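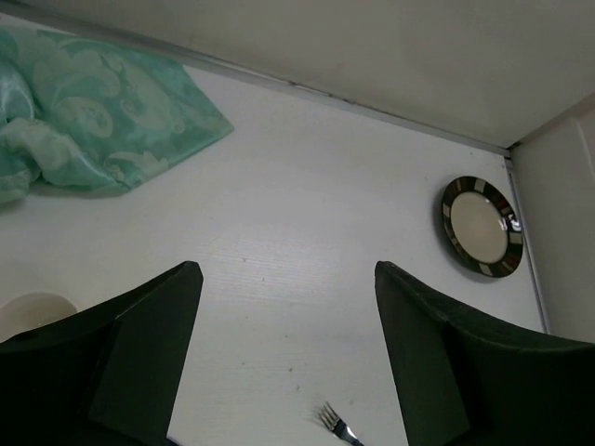 **Issue 20**

# cakska-tableware

List of plates, cutlery and table linen held in the Cakska store. One row per kind of thing, not per piece. 497 rows, 1639 pieces, 30 boxes. Last full pass Tue 9 July, next one in September if we get the room.

Kept by Leandro Prieto. If a row is wrong tell me, don't fix it in your own copy. We had two copies going all spring and I am still merging.

## What's in here

- `pieces.csv` - the main list
- `boxes.csv` - box number, shelf, what's on top
- `rims.md` - notes on rim patterns, half finished
- `linen.csv` - cloths, napkins, runners
- `out.csv` - what's on loan and to who
- `old/` - the Mateos list as it came to us, untouched. Leave it alone pls

## Columns in pieces.csv

| column | what goes in it |
|---|---|
| id | box number, dash, row number |
| kind | plate, bowl, fork, spoon, knife, cup, other |
| size | S / M / L, see below |
| center | main color of the middle |
| rim | color(s) of the rim, widest first |
| rim_type | plain, line, block, floral, other |
| count | whole pieces only |
| chipped | count of chipped ones, not included in count |
| source | Mateos, Badis, or blank |
| note | anything |

Blank source means we don't know. Don't guess. Half the old arguments were about who gave which bowls.

## Rims

Block rims are the annoying ones. A rim with rectangles in black, cream and reddish-brown, cream middle, goes in as `center: cream`, `rim: black/cream/red-brown`, `rim_type: block`. Same wording every time or the filter misses it. Last year we had "brick", "rust", "brown" and "redish" for what looks to me like one color.

Dark rim doesn't mean black rim. Check by the window.

Plates with a line AND blocks: use block, put the line in the note. Only a few of these, mostly box 20.

Don't use pattern names in the rim column. Pitier is a name people in the store use for at least two different sets and I've never seen it on a back stamp. If you want to write Pitier, it goes in the note.

## Sizes

- S fits in the small crate flat
- M fits in the big crate flat
- L doesn't fit either, stands on its side in the rack

Nobody has the patience for a tape measure, so that's the system. Bowls go by the mouth. Cutlery: teaspoon is S, table fork and table knife are M, anything for serving is L.

## Linen

Seperate file because the columns don't match. Fields are color, pattern, finish (matte or shiny), shape, stains y/n.

Pattern that's the same color as the ground, big pale flowers or swirls on green for example: write `self` and then the motif. Don't write "plain". A lot of shiny pieces got put down as plain because whoever did it had them folded up small. Unfold it.

Greens are a mess. I've cut it down to four: mint, teal, leaf, bottle. Mint and teal swap places depending on the light and on how creased the thing is, so spread it flat first. If still stuck use teal.

Plastic covers and bags don't count as linen. They go in `boxes.csv` under packing.

## Cutlery
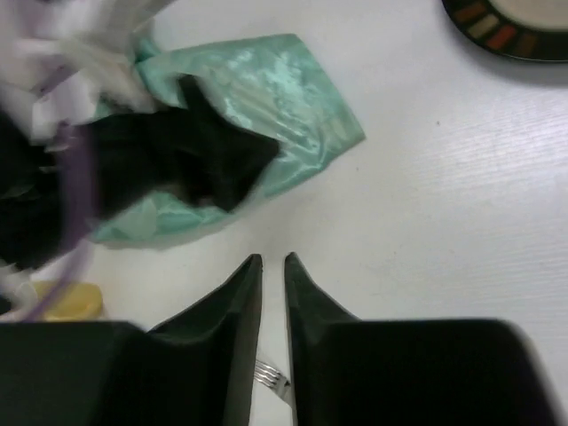

Forks are the weakest part of the list and I'd like help with them. We have more than one near-identical set, they got mixed in the wash years back, and the only thing that tells them apart is the handle: one ends square, one has a little shell, one is just rounded. Tines are no use for sorting. A fork lying flat on the white table with only its silver tines to go on, like this one, gets `kind: fork` and `note: handle not checked`, and stays unsorted till someone turns up with the others to lay beside it. Bright highlight on the metal doesn't tell you stainless or plated either. Leave metal out of the note unless there's a stamp.

Rows with `handle not checked`: filter on the note column. It's the longest job left.

Knives are fine. Spoons are mostly fine except the Badis ones, where soup and dessert are so close that I gave up and put both under M.

## Laying out for a check

Do it on the white table. Dark rims show up, chips show up. Cream chips on cream do not, run a finger around.

1. One box at a time. Take everything out before you write anything.
2. Plates toward the wall, cutlery in front.
3. Soft things to one side, off the plates.
4. Count, write, count again.
5. Back in the same box, heavy stuff at the bottom.
6. Initial the box sheet.

Specks on the table get counted as chips off something about once a session. Wipe first.

If a piece has no box number and doesn't match any row, new row at the bottom, id starts with `X-`. I sort out the X rows when I can.

## Known problems

- Box 14 and box 17 have swapped labels. The csv is right, the labels are wrong.
- `chipped` is blank in the oldest rows. Blank is not zero there. I'll fill them in September.
- Cups and saucers are counted seperately from Mateos but as pairs from Badis. The total of 1639 has pairs as two pieces. I did that by hand so check me.
- Rim colors in `rims.md` were done under the old bulbs. Don't trust the browns.
- Some notes in `old/` are in pencil shorthand typed up as is. "w/o m" is "without mate", I think.
- Serving dishes: lids have no rows yet. They're all in box 30.

## Borrowing

Write it in `out.csv` before it leaves. Row id, how many, name, back by. Plates go out in sets that match, cutlery whatever is nearest, but not from the unsorted forks please, they'll never get done if they keep leaving.

Broke something? Take one off count, write "broke" in the note. No need to explain it.

## Changes

- added `rim_type`, went back through all plates
- moved linen out to its own file
- greens cut to four
- ids redone, old ids kept in note for the Mateos rows
- fork rows reset, all of them, sorry

## To do

- [ ] fork handles
- [ ] lids
- [ ] new labels for 14 and 17
- [ ] browns again, in daylight
- [x] napkins
- [ ] ask Badis if the odd saucers have cups somewhere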